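Brakik 台面收纳系列 厨房小件

首页 > 厨房 > 台面收纳 > 木杯架/木碗碟架/藤编篮

货号66开头的都在这一页，省得来回翻。单件可拍，也可以按套。小烤箱不单卖，配套才有，看最下面。

木杯架
方底座，一根立柱，短横钉挂杯子。杯耳套上去就行，不用对准什么。马克杯、带耳茶杯都可以，耳朵特别小的先量一下，横钉别硬塞。底座别泡水，湿布擦擦，晾干再放回去。
颜色：原木色一种。杯子另外选，深青、浅粉现货，内外双色的。 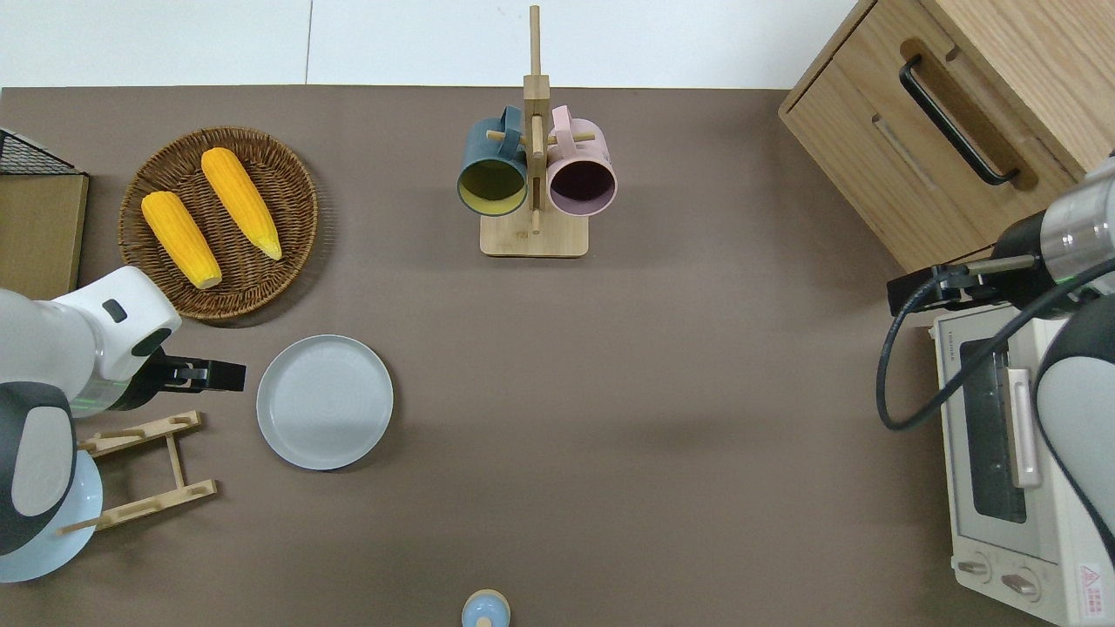
木杯架，挂深青、浅粉马克杯各一；左上为藤编圆篮

藤编圆篮
放玉米、蒜头、面包都行，透气。洗过的菜沥干了再放，不然篮子容易发霉。手工编的，每只颜色深浅有点差，介意慎拍！编口偶尔有小毛刺，剪掉即可，不算质量问题。
不含玉米（真的有人问）。

圆盘
浅灰，盘边微微翘起，盘心平，放点带汤汁的菜也行。另有淡蓝、亮黄。三色混搭下单请在备注写清楚，不写就按仓库随机发，发了不换色。

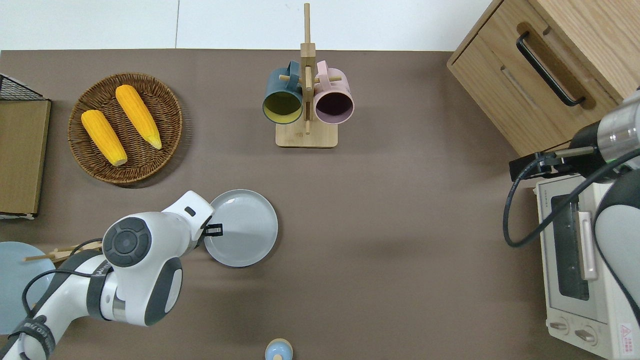
浅灰圆盘与藤编篮；右侧为米白小烤箱，浅粉把手，双旋钮

小烤箱
米白机身，玻璃门，浅粉色把手，两个旋钮在门下面那一边。烤吐司、热披萨够用了，整鸡别想。首次使用空烧一次，有点味道正常。机身右下角有警示标签，用之前看一眼，别撕。
摆放：四周留空，上面不要压东西，电源线别贴着机身走。

木碗碟架
浅色木条，竖钉隔开，盘子立着插，一格一只。大盘放后排小盘放前排，拿的时候顺手。钉子间距是固定的，深碗插不稳，建议倒扣放旁边。

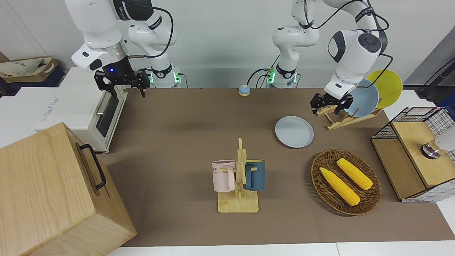 碗碟架出厂已打磨，没上厚漆，所以头几次用会有一点木头味，通风放两天就没了。盘子最好甩甩水再插，长期滴水的话下面垫块布。每季度擦一次食用级木蜡油，薄薄一层，别贪多。

配套
A套：杯架＋碗碟架
B套：A套＋藤编篮＋圆盘三色各一
C套：B套＋小烤箱
马克杯都不含，要的自己加购物车。

发货与售后
满20套可走批发价，民宿、样板间客户请直接找 Leokadia Jabłońska，别在评论区问价，看不到。
现货60小时内发出，C套走大件，会慢一点，请耐心等侯。
木制品有结疤、色差属正常。开裂、缺钉，签收后拍照发客服，补发或退都行。
盘子运输碎了的：外箱别扔，外箱别扔，要拍照的。

杯架3月会换新包装，货是一样的，新旧盒混发，不接受指定。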